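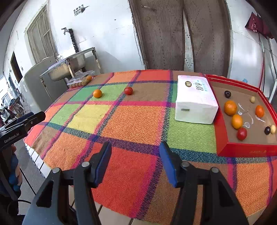

A reader commented under my tablecloth roundup that anyone who puts a plaid that loud under food deserves to lose a tomato in it, and that plain oilcloth has served decent people for generations. Noted. I went and bought the plaid anyway.

The cover is the Paltix Big Square, sold as a "table and sofa cloth" for $42, which tells you the company couldn't decide what it was making either. It is woven, it is thick for a tablecloth, and it comes in orange, red, green, yellow and brown squares with stripes running between them in case you were getting bored. Some of the stripes are teal. Some are magenta. I have owned quieter lawnmowers.

I've had it on the outdoor table for seven weeks now. The good news is that it stays put. The Tornow cloth I reviewed last year needed four clips and still tried to leave whenever the wind got up. The Paltix has enough weight to sit there and sulk. It also goes easy on a table with a bad top, and mine has a very bad top.

Washing went better than I expected. Cold water, no softener, hung over the fence, dry by supper. The red didn't run. It did come out with a slight ripple along one side that the care card calls "natural relaxation," a phrase I plan to use about myself.

Crumbs are the weak point. A woven cloth holds on to them, and you won't get it clean with a damp rag the way you would with oilcloth (yes, dear reader, you may have that one). Shake it out over the grass or take a stiff brush to it. Round things are another matter. Tomatoes sit on it nicely, and for anything smaller I put down a shallow red tray with cardboard in the bottom, which costs next to nothing and
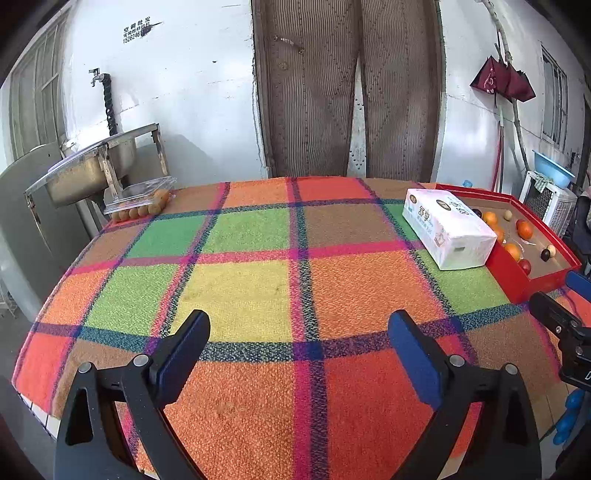
saves chasing fruit under the table. The tray also gives the eye somewhere to rest, to the extent that a red tray can.

As for losing a tomato in the pattern, the reader has a point after dark. In daylight I've had no trouble. A red one on a red square does take a second look.

The Acheampong version costs less and has smaller checks, but the one I handled in the store was thin enough to read through. Nurberg makes a handsome gray one for people with nice patios.

Four stars out of five. I took one off for the crumbs, and I'd take off another half if the form here allowed it, for the label, which is sewn on the top side right at the corner and scratches your wrist. Cut it off before the first wash.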